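Filed under: Home, Small Things, Play | 18 July 2020

In the evening I started to sort the shelf under the window, which I was promising to do since December. It is the shelf where all the wooden toys and puzzles go when there is no other place for them. I expected to need one hour. I needed three, and the shelf is still not completely finished, but I am content with it.

My method is simple. I take everything down, I wipe the shelf with a damp cloth, and then I put back only the things which have all their pieces. The things with missing pieces go in a shoe box, and the shoe box gets one more month. After the month I decide. My sister says this is too strict, but she has a cellar and I do not.

The first thing I took down was a train from the flea market in Warkum. It had a broken hook, and I glued it. I do not know yet if the glue will hold, so the train must stay on the radiator until tomorrow. Next came a puzzle of a farm, complete, and a puzzle of a harbor which has no sky. I looked for the sky behind the shelf and under the rug, and I found a button and a very old raisin.

The tray with the letter tiles I had almost forgotten. I bought it in Moltberg from a lady who was closing her shop, and I paid 90 crowns for it together with a bag of tiles. At home we call it Gil, because this was the first word my nephew made with it, and he was very proud that it was a name. You lay the tiles one behind the other in the long recess and you read the word. It is nothing more than this, but he could sit with it a whole rainy afternoon.

I wanted to know if the tiles still fit well. Wood can change over the years, and our flat is dry in winter. I began with only two of them, a red one and the blue one with the O (or it is a zero, we use it for both). They sit close together, and there is plenty of room left for a longer word. The wood has small brown spots on the rim. I tried a soft eraser on one spot and it became a little lighter, but I stopped there. I like it when a thing shows that it was used.

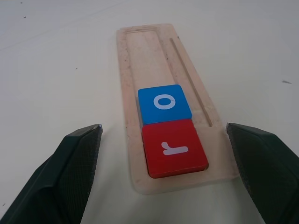

Ebuka Nnaji wrote to me that I should never use water on old painted letters, only a dry cloth and patience, and that a little beeswax on the bare wood is enough for years. He also thinks that O and zero should be two different tiles, or the child will learn it wrong. About the wax I believe him. About the zero I am not so sure, as my nephew has never mixed them up.

So I ordered a small tin of wax from Gruten, 200 grams, and it should come next week. Until then the tray lives on the kitchen shelf next to the tea. The shoe box contains at the moment the harbor without sky, four dominoes and a wooden hen.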